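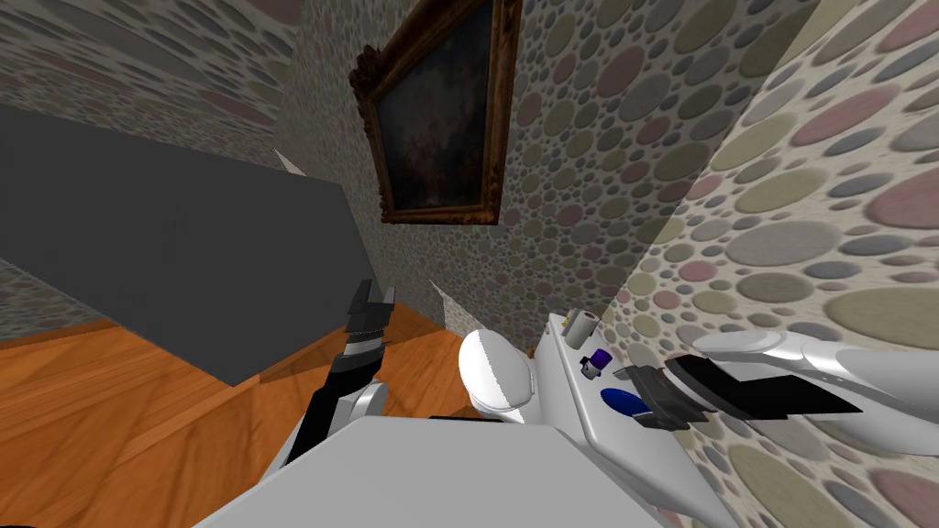

Sturnoritz Marble Run, Big Box Set

I stock three marble runs in the shop and this is the one I'd take home. My two had the smaller Sterkance set for years and they loved it, but they always ran out of track right when things got interesting. The Sturnoritz big box fixes that. You get 90 pieces, plenty for two kids to build at the same time without a fight over the last curve (well, fewer fights).

The pieces push together with a soft click and they hold. If you've ever had a tower fall over because somebody walked past a bit too hard, you'll know why I care so much about the click! The bases are wide, so a tall build stands up fine on carpet, though I'd still go for a hard floor if you have one.

What's in the box

Straight track, short and long
Curves, left and right
Uprights and wide bases
Two funnels and a paddle wheel
19 glass marbles
A fold-out sheet with 7 builds to try

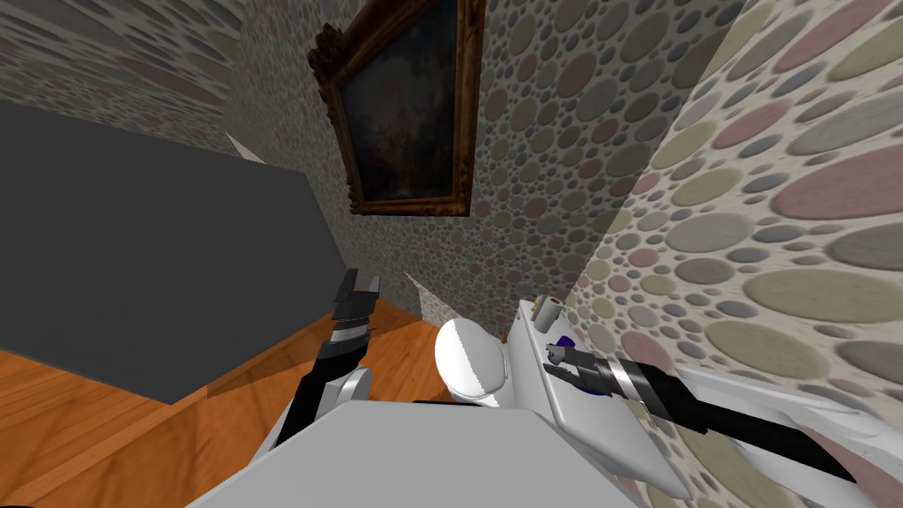

Who it's for

The box says five and up. I'd say a five-year-old will want a grown-up nearby for the first couple of builds, and by seven they'll be telling you to go away. Marbles are a choking hazard, so please keep this one well away from babies and toddlers, and from anyone older who still puts things in their mouth.

It's a great sibling present. My oldest likes to follow the sheet piece by piece and my youngest just wants height, and they both get what they want out of it. The paddle wheel is everybody's favorite. Mine had it spinning before breakfast all through March and I can still hear it.

Adding to it

The track fits the Sturnoritz starter box and the funnel pack. It doesn't fit Sterkance track, the pegs are a hair too fat. I tried, I pushed, I cracked one. If you already own a lot of Sterkance, buy the Uzor adapter pack along with this and the two will join up nicely. You get four adapters in a pack – enough for most builds.

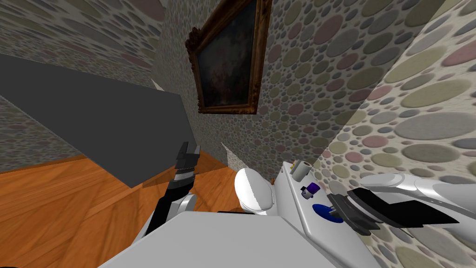
One more thing on the adapters: they only go one way around, with the ridge facing up. Put them in upside down and the marble stops dead at the join every time. I've had a few packs sent back as faulty when they'd just been flipped, so give that a try before you write to me.

Spare marbles come in bags of ten. Get a bag now, you'll need it, they roll under everything.

Ordering

Item number 1027. In stock at the Gincombe store and online. Orders in by noon on Friday go out the same day. Gift wrap is free, just tick the box at checkout and tell me if you'd like stars or stripes.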